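社区互助 > 机器人与自动化 > 仿真与软件

Nimelska 厨房双臂任务包值不值得买?演示很漂亮,心里没底

提问者:Wubit Hadgu
发布于 2020年10月16日
标签:仿真 双臂 灵巧手 选购 授权

先说情况。我们组不大,做双臂抓取,实体平台只有一套,排队排得很厉害,谁要调参数谁就得等。老板的意思是买一个现成的仿真任务包,让后来的人先在里面练,别动不动就去占真机。代理商 Sedgwick 给我们推了 Holulstead 家的 Nimelska 厨房包,基础授权每席位 660,带手部接触模块的版本每席位 730,按年付。差价不大,但按年付这件事我很不喜欢,问能不能买断,对方绕了一圈,没给准话。

任务是空气炸锅那一套:拉开抽屉,把胡萝卜从炸篮里移到盘子上,或者反着来,最后抽屉要推回去。左右手都要用,一只手管抽屉,一只手管东西。选这个任务我是认可的,双手要互相配合,又不至于像叠衣服那样碰柔性物体。机器人模型是白壳前臂加黑色手指,跟我们自己的手不完全一样,但自由度的安排算接近,迁移起来应该不至于从零开始。

给的试用版我跑了一下,只有固定场景,摆放位置改不了。界面里能切几个视角,我主要看俯视和腕部。
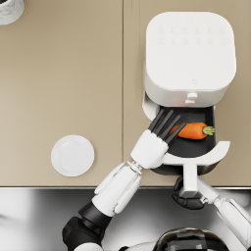

俯视视角:右手握着把手杆,左手指伸进炸篮,胡萝卜横在篮底。

画面质量没什么可挑的,台面、金属反光都像模像样。可我越看越不踏实,主要是这几个疑问,麻烦用过的人讲讲:

一、右手拉着抽屉的时候,抽屉受力到底是怎么算的?我怀疑把手和手之间做了某种绑定,一旦判定“抓住了”就当成一体。销售说“完全物理”,我问滑轨的阻尼和静摩擦在哪个文件里,他说要问研发,然后就没有然后了。

二、成功判定怎么写的?胡萝卜碰到盘子就算,还是要松手之后还稳在盘子上才算?宣传页上写了一个很高的成功率,没有说明判定条件,也没说是谁在操作、从什么初始状态开始。

三、730 那一档的“手部接触模块”究竟多了什么?说明书上那一段我读了好几遍,读完仍然不知道它跟基础版差在哪。

四、有没有人拿这个包里训练出来的东西上过真机?不用多成功,哪怕失败了也想听听是怎么失败的。

再补一句,我不是来找人夸它的,宣传页我已经看够了。也请销售不要在下面留联系方式,我已经有了。

提问的评论:

Wendy Mapplebeck:同蹲。我们也收到 Sedgwick 的报价,数字一样,看来没给谁优惠。

Wubit Hadgu:回楼上,我还价还了两次,对方只肯送“入门培训”,问培训内容,是教怎么安装。

回答一(已采纳)
Terence Kettle

我在上一个单位用过这个包,从四月开始用,带接触模块的那一档,所以四个问题里前三个我能答得具体一点,第四个只能答一半。先把态度放在前面:能用,但宣传页上的话请打折听,而且你怀疑的第一条基本怀疑对了。

关于绑定。默认配置里确实有一个辅助抓取开关,藏在任务配置的高级选项里,默认是开的。开着的时候,只要手指和目标物的接触满足它自己的一套条件,系统会在手掌和物体之间加一个软约束。软约束能吸收掉一部分力,所以看上去不像“粘住”,视频里很难发现。试用版里这个开关根本不显示,这一点我很不满意,当时写信去问过,回信说是“为了降低新用户的上手门槛”。门槛是降了,可你拿这样的数据去训练,策略学到的是“差不多碰到就行”。

我的做法是把它关掉,然后什么都不改,直接重跑原来的脚本。关掉之前跑 10 轮全过,关掉之后同样的脚本跑 10 轮,只过了 3 轮。这组数不能代表什么普遍结论,脚本是我自己写的,写得也糙,但足够说明那个开关有多大的作用。你试用的时候务必跟他们要一个能关掉这个开关的版本,要不到就不用往下谈了。

再说失败集中在哪里。抽屉那一段反而还好,把手够粗,形状也规整,手指搭上去有地方受力。难的是胡萝卜。它一头粗一头细,从下方去托的时候,重心稍微偏一点,东西就绕着手指转,茎那一头往哪边倒全看初始的那一下。辅助抓取开着的时候,这种转动会被悄悄压住,你在画面里看到的是一根稳稳立着的胡萝卜。

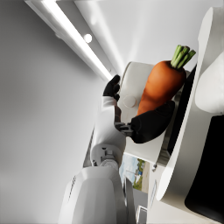
所以评价抓取质量的时候,我后来不再看画面,只看导出来的接触力曲线。接触模块值不值那点差价,就在这里:基础版只输出“有没有接触”,带模块的版本输出每个指节的法向力和切向力,还有接触点的位置。没有切向力,你没办法判断东西是被夹住的还是被托着的,摩擦参数也就无从谈起。宣传页把这个模块写成“更真实的触感体验”,完全没写到点子上,也难怪你看不懂。

不过别以为有了力的数据就万事大吉。我对过几次,静止的时候数值还算合理,一旦手指有快速的动作,法向力会冒尖,冒得很高,一个步长之后又掉下来。把步长调小会好一些,代价是慢,慢到你会开始考虑要不要干脆去排真机。我最后取了个折中,滤波之后再用,并且在论文里老老实实写了滤波。

滑轨的参数在抽屉资产自己的描述文件里,不在任务配置里,销售答不上来我不意外。阻尼给了一个常数,静摩擦是零。零的意思是抽屉没有那一下“先卡住、再松开”的感觉,而家里的空气炸锅几乎都有那一下,有的还带卡扣。真机上右手拉抽屉最容易出问题的时刻就是那一下,整台锅会被拖着往前走,另一只手得去挡。仿真里的锅我翻过资产文件,底座是固定在台面上的,拖不动。你可以自己把底座改成自由体,再把质量和底部摩擦补上,改完之后任务难度会上一个台阶,我觉得改完之后才有训练价值。

从腕部视角训练的话,还有一个问题要注意。锅身和把手都是白色,手的外壳也是白色,靠近之后白的挨着白的,能给视觉网络抓的边缘就剩那条黑色的篮体和黑色的手指。我们试过只用腕部相机的策略,在原场景里表现不错,把台面颜色一换就乱了,看特征图,它其实在盯着台面上那条缝。这不能全怪 Nimelska,随机化本来就该用户自己做,但它自带的随机化只管光照强度,材质和颜色都不管,接口也没留好,要自己写脚本去改材质库。

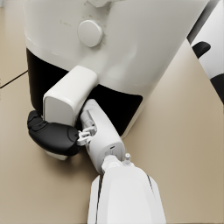
成功判定到底怎么写的

你问的第二条,单独拿出来说。判定脚本是开放的,能看能改,这是整个包里我最愿意夸的地方。默认判定是这样的:胡萝卜的几何中心落在盘子的投影范围内,高度低于某个阈值,就算到位。它不检查手有没有松开,也不检查松开之后稳不稳。抽屉关没关是另外一条判定,默认只计入“附加得分”,不计入成功率。

所以宣传页上那个成功率,如果用的是默认判定,抽屉敞着也算成功,手还压在胡萝卜上也算成功。我没有证据说他们就是这么算的,但他们也没有写不是。你去问的时候不要问“成功率怎么来的”,这样问会收到一段漂亮话。直接问:判定脚本的版本号是多少,辅助抓取开没开,初始位姿有没有随机。这几样写邮件问,让他们书面答。

我自己改过的判定加了两个条件,一是所有指节与胡萝卜的接触力归零之后再等一小段时间,胡萝卜仍在盘上;二是抽屉行程回到关闭位置的容差以内。胡萝卜比那个小盘子长,两头伸出盘沿是正常的,只要中段压在盘心附近就不会滚,所以不要把“完全在盘内”写成条件,我一开始这么写过,结果一轮都过不了,查了半天以为是抓取的问题。

授权和支持

按年付没得谈,我们也谈过。到期之后软件打不开,但你已经导出的数据可以继续用,这一条合同里有,签之前看一下你那份还在不在。席位是绑机器的,换显卡有时候会触发重新激活,激活要等人工处理。支持邮箱回得不算慢,技术问题能回到点子上的只有一个人,运气好碰上他就行,碰上别人就会收到说明书的截图。

第四个问题,我只能说我们上过真机,抽屉那一段迁移过去能用,前提是前面说的底座和摩擦都改过。取胡萝卜那一段没有直接迁移成功,最后是拿少量真机数据又补了一遍。补的量我手头没有记录了,不想瞎编。

如果让我再选一次:预算只够一档的话,买 730 那档,买一席,先别给全组铺。660 那档对你们做灵巧手的来说等于买了一套好看的厨房。

回答一的评论:

Wubit Hadgu:非常感谢,辅助抓取这一条太关键了。我刚去翻试用版的日志,里面确实有一行写着 assist 处于启用状态,界面上一点痕迹都没有。

Terence Kettle:对,日志里会写。正式版的日志里还会写每次约束加上和解除的时刻,可以拿来统计。

Howard Yeoman:静摩擦为零这个我有不同意见,他们后来的更新里好像给了一个默认值,不过我没有亲自核对过。

Terence Kettle:有可能,我用的是旧版本。买之前自己打开描述文件看一眼,搜 friction 就能找到。

回答二
Howard Yeoman

别买。现在开源的仿真器这么多,厨房资产网上一抓一大把,自己搭一个能花几天?这种任务包就是把别人的引擎套个壳再收年费。我们组全是自己搭的。

回答二的评论:

Wendy Mapplebeck:“花几天”这个说法我持保留意见。抽屉的碰撞网格做过没有?凹进去的篮子直接用凸包,手指根本伸不进去,光这一个东西就够折腾的。

Howard Yeoman:用凸分解啊。

Wendy Mapplebeck:分解完碎成一堆小块,手指在块与块的缝上一抖一抖的,我就是这么折腾过来的。

Wubit Hadgu:自己搭我们考虑过,没有人手。不过还是谢谢。

回答三
Nuria Wako

我从另外一个角度说,补充一下采纳的那个答案,顺便泼一点冷水给所有想拿它做评测的人。

我们实验室当时对比了两家,一家是 Holulstead 的 Nimelska,另一家是 Naltuvby 的任务库。Naltuvby 那边的优点是场景可以随便改,缺点是手只有夹爪,没有多指的,对提问者没有用,我就不展开了。Nimelska 我们最后租了一年,没有续。

没有续的原因跟物理没有关系,是遥操作。我们买它本来是想收集人的示教,让人戴手套在里面操作。问题出在手指映射上。它的标定流程要求操作者做一组固定手势,拇指的部分做得很粗,人把拇指张开,仿真里的拇指张开的角度对不上,操作的人就会下意识去补偿。补偿久了,录下来的轨迹里拇指总是比需要的张得更开,四根手指总是并得很紧,几乎人人如此。靠近抽屉把手之前先把手侧过来,张着,停一会儿,找角度,然后才敢往前走。这段犹豫在数据里占的时间相当长,裁不裁都是问题:裁了,策略不会对准;不裁,策略学会了犹豫。

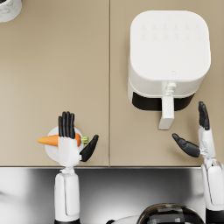
后来我们自己重写了拇指的映射,情况好了不少,但既然连这个都要自己写,年费交得就不太甘心了。支持那边的说法是“手套硬件差异所致”,我们换了一副手套,一样。

还有几件小事,写在一起,想到哪写到哪。

初始状态这件事,请一定自己控制。它有一个所谓“自由开始”的模式,允许从任务中途起跑,胡萝卜已经在盘子上或者已经在篮子里都行。宣传视频里有几段明显是从中途开始的,单看某一段根本分不清它是在往锅里放还是往外拿。做演示无所谓,拿来比成功率就是另一回事了,从中途开始当然容易。评测报告里如果没有写起点,那个数字就不用看。

俯视相机会被手挡住。左手一旦到了盘子正上方,胡萝卜中段就看不见了,只剩两头露在外面,靠俯视做位姿估计的话这段时间基本是瞎的。采纳答案里说只用腕部会盯台面缝,只用俯视会遇到遮挡,所以还是得多视角一起用。多视角同时渲染的时候帧率掉得厉害,试用的时候记得把所有相机都打开再看帧率,销售演示的时候一般只开一个。

控制面板上的图标是死的。炸锅顶上那两排浅浅的图标按了没有任何反应,温度时间一概没有,任务里也不涉及。我提这个是听说有人以为可以做“设定时间再启动”之类的任务,问过,没有,也没有计划要做。

导出格式换过一次,旧数据要用它给的转换脚本,脚本会把左右手的时间戳各自对齐到最近的帧,双手之间会差出一点点。单手任务感觉不出来,一只手扶抽屉一只手进去取东西的时候就很要命。如果你们收到的是别人给的旧数据,先检查这个。

价格我觉得偏高,但也没有高到离谱。真正让我不舒服的是试用版和正式版之间差别太大,试用版把所有难看的地方都藏了起来,你没法在付钱之前知道自己买的是什么。我建议提问者把 Terence 说的那几个问题,加上我说的起点和多相机帧率,一起写给 Sedgwick,让他们转研发。能逐条答的话再谈钱。答不了,或者又说送培训,那就等等。

回答三的评论:

Wendy Mapplebeck:拇指那个我们也遇到了!一直以为是自己人操作习惯不好,还专门让大家重新练过。你们重写的映射方便分享吗?

Nuria Wako:代码是单位的,发不出来。思路很简单,拇指根部单独标定,不跟四指一起做,指尖位置优先于关节角度。

Wubit Hadgu:我们暂时不用手套,用主从臂,拇指的问题可能轻一些?

Nuria Wako:主从臂我没有试过,不敢说。你的主手要是没有拇指侧摆,估计还是会碰到。

Terence Kettle:时间戳那条我居然不知道。我们有一批旧数据就是转换过来的,得回去查一下。

提问者更新

邮件已经发给 Sedgwick 了,把大家列的几条原样抄了进去:辅助抓取能否在试用版里关闭、成功率对应的判定脚本版本、起点是否随机、全部相机打开时的帧率、抽屉静摩擦的当前默认值、炸锅底座是不是固定的。对方回复说已经转给 Holulstead,研发在准备材料,顺带又问我们年底前能不能下单。

我跟老板商量的结果是,材料不到之前不下单;材料到了,也只考虑带接触模块的一席。有回音我再来更新,先不关帖。

Howard Yeoman:还是劝你自己搭。

Wendy Mapplebeck:如果他们真给了关掉辅助抓取的试用版,麻烦告诉一声是哪个版本号,我这边也去要。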